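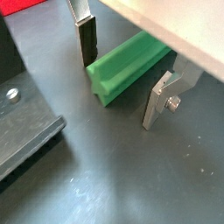

Page last changed: October 3, 2025

How does a robot know when to squeeze?

Hi! I write software for robot hands at Skendent, and my favorite puzzle is picking things up. See the green plastic piece? One metal finger, the one with the black pad, is right up close to it. The other finger still has a gap to cross. So what should the program do – squeeze now, or scoot over first?

My code starts with a picture from a camera near the hand. To a computer, that's just a giant pile of numbers! One part of the program looks for the edges of the green piece and works out which way it's pointing. Another part plans a path for the fingers, and it has to remember that thick gray plate on the left (no bumping!).

Then it checks again, 30 times every second. You do this too. Try picking up a crayon very, very slowly and watch what your eyes do.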